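I still don't think a dance needs a program note. I've said so in bars and lobbies for 13 years, and last August, after Naomi Muriithi's new duet at Deravby, I said it again (loudly, sorry) to a man holding a program note.

The note ran to 1,715 words. The piece had two dancers in it. By the time I'd read about the choreographer's grandmother and the theory of thresholds, the lights were down and I was watching for the grandmother! Every time somebody crouched I thought, there she is. It's a rotten way to watch people move.

So I went back two nights later and left the paper on my seat. What a difference. There's a long passage where one dancer keeps starting to fall and the other keeps arriving a beat late, and I got a lump in my throat over it, and I couldn't tell you what it means.
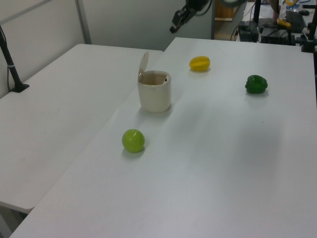
I know the other side of this. Friends who make work tell me the funders want the words, and the venue wants the words, and after a while you start believing the words are the work. Fine — write them for the funders. Hand them to me on the way out, and I'll read every line on the train home.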